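Review: Pirihi Schedule Desk, Second Edition

Reviewed for the Osura Media Library by Sorcha Tennant, Broadcast Resources
24 Mar 2023

Pirihi Schedule Desk is a listings and planning tool for people who work with television schedules: press offices, regional stations, archive departments and the publishers of printed program guides. It is supplied by Paker and replaces the first edition, which many of our member stations still have installed. This review covers the desktop version only. The library tested it for the whole of the spring planning period, using the schedules of two member channels.

The product takes in program data from a station's own traffic system and presents it as a grid, a running list or a press sheet. Each entry carries a title, episode number, duration, short and long synopsis, cast, genre and rights window. The test schedules contained 831 entries. All of them were brought in on the first attempt, although 165 arrived without a genre and had to be assigned one by hand. Paker's documentation states that genre is carried over only when the source system uses the standard list, and that statement appears in an appendix where few users will find it.

Editing is the strongest part of the package. A change to a start time moves the programs that follow, and the user is asked whether the late news should stay fixed. Repeats are linked to their first showing, so that a corrected synopsis appears in both places. Staff who write billings will welcome the character counter, which can be set separately for each outlet. A short billing that exceeds its limit is marked in red but may still be saved, and this reviewer considers that the right choice.

The seasonal view deserves particular mention. Holiday schedules are normally prepared well ahead of the rest of the quarter, with embargoed titles and several provisional slots. Schedule Desk allows a block of days to be held apart from the main grid, with its own permissions, and merged when the schedule is announced. Embargoed entries show a placeholder title to anyone without clearance. In our trial this worked without fault, including when a drama was moved from one channel to the other after the block had been locked.
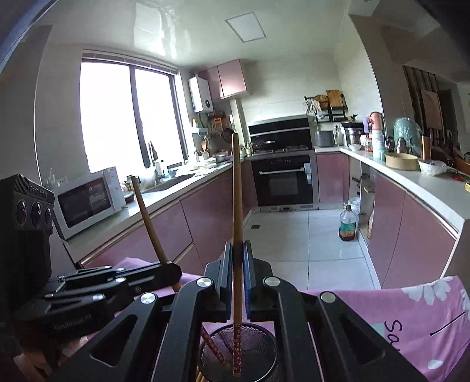 A chopstick with a dark red patterned handle end, held over a round black mesh holder.

Press output is less satisfactory. The standard press sheet is clean and easy to read, but the layout can be altered only by choosing one of two templates. Neither leaves room for a commissioning credit beneath the synopsis, and most drama and factual departments will require one. Users of Kikton, the older guide system still found in several regional offices, will be accustomed to building their own pages and may regard this as a step backward. Paker has indicated that further templates are planned for a later release – no schedule has been given.

Search is quick and forgiving of spelling. Titles beginning with an article are sorted correctly, and accented names are found whether or not the accent is typed. It is not possible, however, to search within long synopses and cast lists at the same time. Archive staff answering viewer inquiries will find themselves running the same search twice.

Installation required the help of our systems department, chiefly to open a connection to the traffic server. The printed guide is adequate. Telephone support was reached promptly on each occasion and the advice given was accurate. Licenses are sold by channel, with no limit on the number of users, an arrangement that suits small stations with shared desks.

The library recommends Schedule Desk to stations that prepare their own listings and manage seasonal schedules under embargo. Stations whose main need is designed press material should wait for the additional templates. Existing users of the first edition may upgrade without converting their files, but should keep a copy of the old genre table before doing so.

A loan copy is available to member stations from the Osura Media Library on written request. Loans are for one planning period and may be renewed once.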